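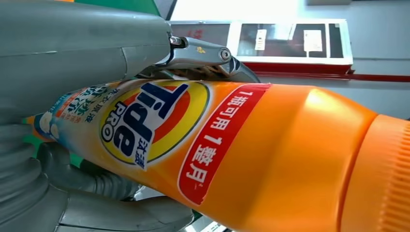 Up before six, and for once it wasn't the neighbour's dog. I'd been lying there thinking about pivot bolts, as you do, so I gave up and made tea and got to the lab while the car park was still empty. Lovely light at that hour. I should do it more often (I won't).

The job this week is the right hand. It's been getting sloppy since we came back from the Arkwood visit — you ask for a full close and it gives you most of one, then creeps the rest of the way like it's embarrassed. Jitendra was sure it was the driver settings. I was sure it was mechanical. We had a whole muesli bar riding on it.

So I started with the screws, every one I could get a hex key to, and the one near the base of the finger linkage took nearly a quarter turn before it bit. Nearly a quarter turn! That's a lot of wobble to be carrying into the fingertips. Put a paint dot on it so I'll see if it moves again. Then cleaned the joints with a dry brush and a bit of compressed air, and got out a truly revolting amount of grey fluff. I'm blaming the carpet in the old room.

Recalibrated after that. Charoen wrote the procedure back when he was still in Chaiyaporn and his notes are very Charoen, all tiny arrows and "gently!!" in the margin. Open fully, zero, close on nothing, zero, close on the gauge block, read the number, swear, repeat. I got the same reading five times running, so I called it good and had my second tea.

Then onto the shelf for the detergent bottles, which are the best test we've got. They're slippery and fat in the middle, and there's no good place to hold them. The little spray cans flatter any hand. A big orange bottle on its side does not flatter anybody. I wanted slow approaches first, watching the wrist view on the laptop, with my thumb parked on the stop button the whole time like a nervous parent.

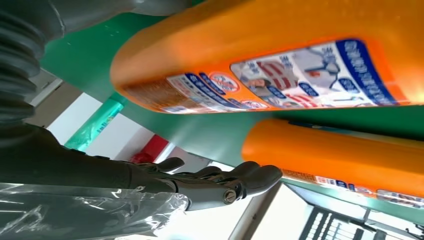
Right hand, coming in at the lower bottle. Plastic wrap still on the wrist.

The wrap is staying for now, by the way. I do want to trim it, it's floppy on the underside and I don't love loose film that close to moving joints, but we had a leak from a split cap last month and I spent an entire afternoon picking dried soap out of a bearing cover with a toothpick. Never again. Have asked Anel for a quote on proper fitted sleeves, and if they're as slow as last time I'll be running kitchen supplies until winter.

While I was in there I had a look at the bellows too. No splits that I could find, though I only felt along the outside and the folds nearest the mount are a pig to reach. Must borrow the dental mirror. The arm cover has a few scuffs and I've written them in the book with everything else, so we can tell old ones from new.

Jitendra wandered in later with a sausage roll and looked at the paint dot for a good long while. Then he put the muesli bar on my keyboard and left without a word. Apricot. Delicious.

Still to do: left hand, same treatment. Order more threadlocker. Hours counter is coming up on 500, so the cable check is due as well, and I want that done before the crate goes off to Mestevthorpe. Ring Mum tonight about the fence.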